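How to compare two parallel grippers in simulation before you buy

Skesasano Workshop Notes, part 14

Choosing a gripper from a data sheet is slow work. The stroke, the closing force and the weight are all printed there, but they say little about how the fingers will behave on your own arm with your own camera. A simulator will tell you more in an afternoon. These steps assume you have a two-arm robot model that already loads and moves, and that you have the maker's model files for each gripper you want to try.

We used the Zusari and the Pitombridge, both two-finger parallel types. The same steps work for any pair.

1. Set up one scene and leave it alone

Build a room with a table and a few household items, then save it. Every gripper must be tried in the same scene, with the same start pose for the arms. If you move the table between runs, the results can't be compared.

2. Mount the first gripper on both wrists

Check the mounting offset before anything else. Ours was out by 14 mm on the Zusari because the adapter plate had been left out of the model. The arm still moved nicely, and every grasp landed short.

3. Check the opening

Open the fingers fully and measure the gap between the pads. The Pitombridge should give 80 mm. If your figure is different, look at the joint limits in the model file first, then at the scale.

4. Set up the cameras

You need one view from the head and one from each wrist. Put the wrist camera behind the palm, looking along the fingers. Keep the same lens angle for both grippers – we used 66 degrees – and save a still from each camera before the first run.

5. Run the grasps

Pick three items of different shapes and try each from several directions. We ran 37 grasps per gripper. Log the finger gap at the end of each attempt as well as the result, as a grasp that closes fully on nothing can otherwise be scored as a success if your contact check is loose.

6. Look at the stills before you look at the numbers

Open the head view and the wrist view side by side.

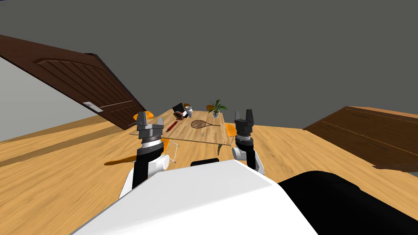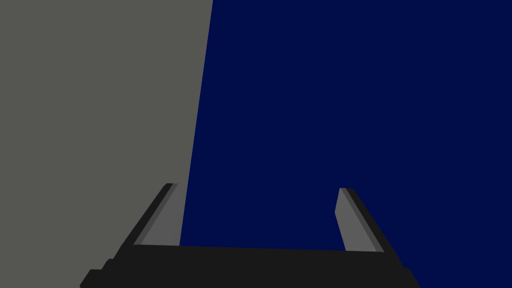 Camera angle matters more than most buyers expect, and it should be settled before you judge the grippers on their grasps. A head view has to take in both grippers and the table at once. With a strong tilt like the one in our room view, where the floor runs diagonally, note the roll angle and keep it the same for the second gripper. For the wrist view, check that both pads are visible with clear space between them. In our close view you can see the lighter inner pads against the dark blue, and the gap is easy to judge. Black pads would be harder to pick out there, so try a few backgrounds before you mark a gripper down for poor visibility.

7. Swap and repeat

Fit the second gripper, reload the saved scene and go back to step 2. Don't carry over the offset from the first one. Keep the two logs in separate folders, with the model file version written in each.

If the results are close, run the set again with the closing speed halved. The Zusari gained four grasps that way and the Pitombridge gained one.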